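Stakari play kits — progress report
To: Beat Hauser
From: Lukian Palamarchuk
6 August 2021

Quick one, as asked. Full budget sheet to follow when Holovko send their invoice.

1. Where we are
Button trays are the main thing this period. Six colored push buttons per tray, plus a handful of small pieces for sorting and matching to the caps. Layout is settled enough to show you. The families at Zotham wanted everything on one tray that can live on the kitchen counter, so that's what we built to.
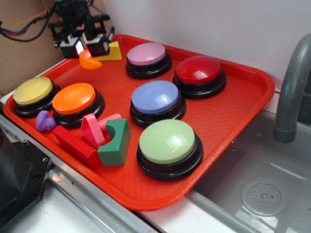 Tray layout on the counter next to the sink.

Spent so far: 2,000 of the grant, mostly buttons. Trays were cheap. Kallum quoted 30 kits for the first batch and we have 14 paid for.

Pieces — still a mix. Some wood, some not. Yellow wedge and the pink button both stay up near the rim, orange piece near the orange button. I'd like to keep one piece in each kit that feels differnt in the hand.

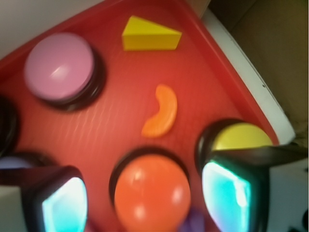
2. Changes since June
Dropped the box with dividers, went to an open tray. Kept the black bases on all the buttons, so only the cap color changes. Pale green and periwinkle stay for now, two parents asked for stronger colors and we havent decided. Red is the strong one already.

The purple piece goes between yellow and orange. No purple button to match it, that's on purpose — gives them one to argue about.

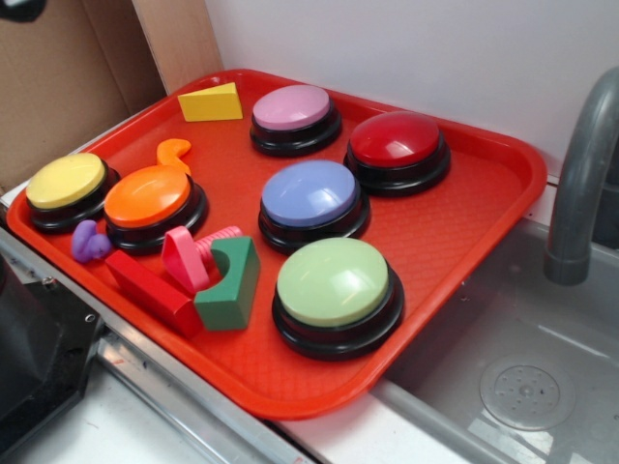 Six buttons, small pieces mostly to the left.

Tray size is the open problem. It takes up a lot of a small counter and the long red block eats space at the front. Asked Kallum about a smaller tray, no answer yet.

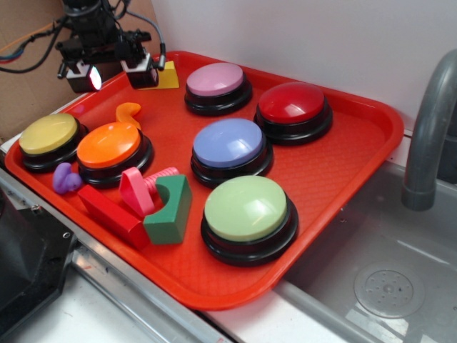 3. Next
Price for the remaining kits. Decide on cap colors. Short instruction card, one side only, draft to you first. Need your ok on the second payment before I order anything else.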